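Sollero Guest House: The Small Rooms

Photos from the rooms on the second floor, added Tue 3 March. Marlene Arruda chose the furniture, and most of it came from the old Priller house.

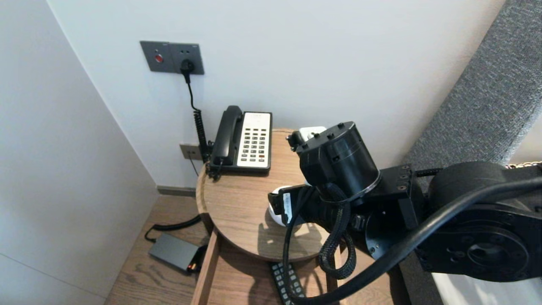 Room 2 is the corner room and the quietest one we have. The walls were painted white last June. The round side table has a raised rim, and the black desk phone at the back of it is a corded one, plugged into the gray plate on the wall. For the front desk, dial 630.

More rooms will be added as they are finished.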